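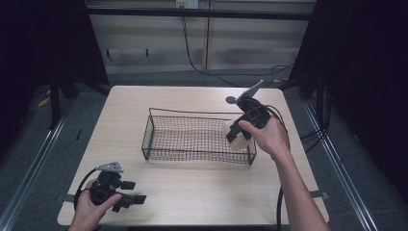

My grandmother's community association turned 36 this spring and I finally got to read the minute books! All of them, handwritten, going back to the first meeting in a rented room over the Trakel bakery, when the families who had moved here from Lallov wanted somewhere to hold weddings and funerals and teach the kids their prayers. I kept them beside me for a month in a black wire-mesh basket, the open kind with a long thin handle along the back, and every evening after dinner I pulled one out and read until my eyes gave up.

What got me was how practical it all is. The first 147 members argued for most of a winter over whether dues should be charged per household or per adult (household won, by 5 votes). Then came the burial fund, which started with $2,436 and a promise that no family would ever have to ask twice. I read that page three times!

Zubaida Rana kept the minutes for the early years and her writing is wonderful, sharp and funny and very good on who walked out and when. She's the one who wrote up the first joint Eid dinner with the Drustero congregation across the river, where they ran out of rice and somebody's uncle drove off to get more and came back with noodles.

I'm typing up the early books now so the younger cousins can search them. Book two is slow going, the ink has faded to a sort of tea color, but I've made it as far as December and the big fight over the roof. If your family was part of the Lallov crowd and you have letters or programs from those years, please write to me, I'd love to see them!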